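FOR RELEASE IN FEBRUARY

Homis opens the doors at Brurkley — come and see two arms handle a bunch of flowers

Hi everybody. I'm Kiran Maurya, I run the demo floor at Homis, and I've been told that a press release should be written by somebody who sounds like a company. They gave it to me anyway, so you're getting it the way I'd tell you over the counter.

We're holding our open day at the Brurkley workshop this February, doors at 10 in the morning, last demonstration at 4. Entry is free. You don't need to be an engineer, you don't need to book as long as your group is smaller than 30, and you can bring kids (please keep hold of the small ones near the tape). Schools and clubs coming with more than that should drop us a line first so we can split you up between the two rooms.

The main thing on the floor will be our two-arm flower bench. We call the program Gerkora, and we've been at it since last spring. The job sounds easy when I say it fast: pick up a flower by the stem, carry it, put it where it belongs, go back for the next one. Try it with two fingers and no feeling in them and you'll see why it has kept us so busy! Stems slide over each other. Leaves get in the way. A big hydrangea head is much heavier than the end you're holding, so the whole thing wants to swing around on you.

We use artificial flowers, and people always ask me about that. Real ones bruise, and by the afternoon we'd be sweeping up petals and practicing on something that no longer looked like what we started with in the morning. With the artificial ones I can lay out the same hydrangeas and roses day after day and know that a bad run is our fault. We do want to get to real stems later this year, and if you grow cut flowers I'd love to talk to you about it on the day.
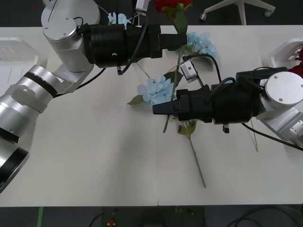
Two grippers over the stems on the white table, and next, a blue bloom from the gripper's side of things.
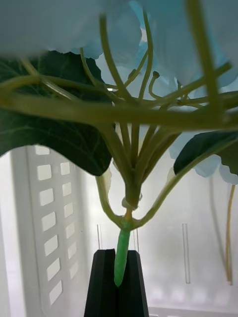 Renu Tripathi sent us a note after an early preview, saying that she had expected to be impressed by speed and came away much more interested in how the arms deal with a tangle. She also said we talked too long before anything moved, and that visitors should be let closer to the screens, where you can follow what the gripper cameras are getting. Both fair. I've cut my introduction down to 2 minutes and the screens are being moved to the front rail.

So the day goes like this. The flower bench runs every half hour, and each run is followed by questions for as long as you've got them. We don't stop the run when something gets dropped — you'll see the drops along with everything else, and one of us will talk you through what we think went wrong. Between runs we'll have the spare gripper out on a side bench so you can open and close it yourself. Over in the Pant room, which is the smaller one by the loading door, there's a quieter session at 11 for teachers and anyone thinking about training in automation. Bring awkward questions. I like those best.

We logged 493 practice picks in the last stretch of work before this announcement, and I'll have the results pinned up by the entrance, good and bad together, for anybody who likes reading that kind of thing over a coffee (I do). There's no sales pitch at the end of any of this. If you want to talk business with Homis, ask at the desk and they'll find you a time on another day.

Getting here: come in by the side gate, the front one sticks. There's parking behind the building but it fills up early, and the bus stop is across the road. The workshop floor is level all the way through and we'll have chairs out along the rail. It does get cold in there in February, so keep your coat.

Press who want to film the bench should ask for me at the desk before the first run. I can give you a spot by the rail and some time with the team at lunch. Please leave the bright lights at home, they confuse the cameras.

Contact: Kiran Maurya, demo floor, Homis, Brurkley workshop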